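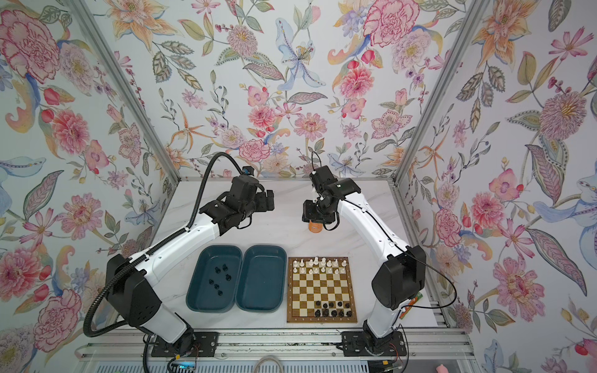 Ilari Kemppainen has managed the Tarkia baseball club for two seasons, and he does not intend to discuss a third until January. In an interview at the club offices, he preferred to talk about pitching.

"We used 22 pitchers this year," Kemppainen said. "A club of our size should not need that many. Several of them were starting games before they were ready, and I take responsibility for that."

Tarkia finished two games behind Gilbert and missed the playoffs on the final weekend. Attendance was limited to 300 for most home dates, well under the roughly 700 the ballpark normally draws.

Kemppainen confirmed that catcher Sebastião Bragança will return. The status of left-hander Lajos Gulyás, who left the last start against Flisen with a sore elbow, remains under review.

"Lajos wants to throw tomorrow – he always does," Kemppainen said. "The medical staff will decide."

General manager Albane Picard is expected to name a new pitching coach before the winter meetings. Kemppainen declined to comment on candidates but said he had been consulted.

The club opens next season on the road at Hirnine.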